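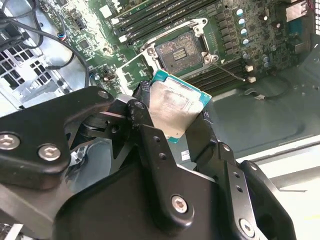 Equipment buyer (fixed term), server refurb, Clulport

Budlow Refurb needs someone to sort out the buying for our second robot cell. 14 months, starts asap. We strip and rebuild used servers and desktops, and the first cell now does processor swaps: old chip out, cleaned, tested, back in a socket. Second cell has to be planned, costed and ordered before the money lapses next August.

What you'd be doing:
Getting quotes for arms, grippers and finger pads (we get through pads, so spares budget matters)
Working out what we lease and what we buy outright
Keeping the spend sheet up to date. It isnt at the moment
Chasing Bajwa on lead times, weekly, sometimes daily
2 trips to the Coterness site, travel paid

You'll have bought workshop or factory kit before. Robots not essential, we can teach that bit. You do need to know your way round a service contract and be ok saying no to a salesman. Anything over £2,000 gets signed off by Róisín Madigan, under that it's your call.

Part time considered. Parking yes, canteen no.

CV and a short note to Róisín by end October 2025. One page is fine, no covering leter needed on top. Interviews on site, bring flat shoes.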